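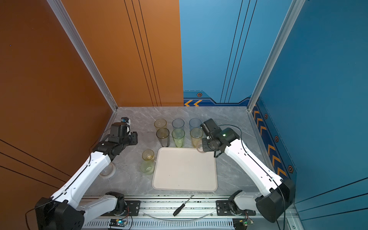 Open Day at the Wernus Workshop: Questions and Answers

Reading time: 4 minutes

We receive many of the same questions before the open day in February, so I have collected them on one page. If your question is missing, please write to us and I will add it.

What will I see during the visit?

The main demonstration is the cup table. Two robot arms work side by side in one enclosure with orange and blue walls, and they handle plastic cups and a tray. You will also see the training desk, where our operators prepare new tasks, and the repair bench. The repair bench is more interesting than it sounds, so please do not skip it.

Why do you use cups?

Cups are cheap and light, and everybody knows how they should be handled. But for a robot a translucent cup is a difficult object. The light passes through it, and the edge is hard to find for a camera. We use cups in several colors, such as amber, green, yellow and pale blue, and also clear ones. The clear ones give us the most trouble. When the arm can pick up a clear cup in the correct way, the colored ones usually follow.

Do the arms work by themselves, or does a person control them?

Both, at different hours. In the morning Bontu Berhe guides the arms by hand from the training desk, and you can watch her movements and the arms at the same time. In the afternoon the arms run the task from what they have learned. The afternoon is slower and has more mistakes. Many visitors prefer it for exactly this reason.

How long does the tour take?

One tour is 40 minutes. After this you may stay near the cup table as long as you wish, until we close the room.

How many people are in one group?

We accept 28 visitors per tour. For the repair bench we divide the group in 2, as the space there is narrow.

Do I need to understand programming?

No. Kedir Gebretsadik leads the tours and he explains everything in ordinary words. If you have a technical background, tell him at the beginning and he will keep some time for you at the end.

May I touch the robots?

Not during the run. Please keep your hands and bags outside the enclosure also when the arms are standing still, because they can start again without a sound. On the repair bench there is a gripper without power which you may open and close with your fingers.

What happens if a cup falls?

An operator stops the task, puts the cup back and starts again. We do not hide these moments. Over the winter the team recorded roughly 3000 attempts with the cups, and the failed ones are kept together with the good ones. Kedir can tell you which kinds of failure we see most.

Can children come?

Yes, from school age, together with an adult. Small children must be held by the hand in the room with the arms. We have a step for those who cannot see over the table.

May I take photos and video?

Yes, but please turn off the flash. It disturbs the cameras, and then we must repeat the attempt. Please ask before you photograph our staff.

Is the workshop accessible by wheelchair?

The cup table and the training desk are on the ground floor with no steps. The repair bench is up two steps, and we can put a ramp there if you inform us one day earlier.

How do I reach you?

From Paltmont station take the bus in the direction of Abera and get off at the last stop before the bridge. The entrance is on the side of the building, not on the street. Parking is limited.

Does it cost something?

The visit is free. Coffee and tea are also free. Lunch is not offered, but there is a bakery across the yard.

Can my school or company book a separate visit?

Yes, outside of the open day. Last autumn we had the apprentices from Stovico for a whole afternoon, and they tried the training desk themselves. Write to us with the number of persons and the subject you are interested in.

Comments

Marit: Is the afternoon tour also in English? My father would like to come but his local language is weak.

Bontu (Wernus): Yes, Kedir can do it in English. Please mention it at the door.

oldlathe: Went last year. The repair bench was the best part for me, ask them to show the worn cables.

Dessa P.: Which hour is the quietest? My son does not like crowds.

Bontu (Wernus): The first tour, at 9 in the morning. It is usually half full.

Contact: Wernus Workshop, Visitor Desk, Paltmont | © Wernus | Back to top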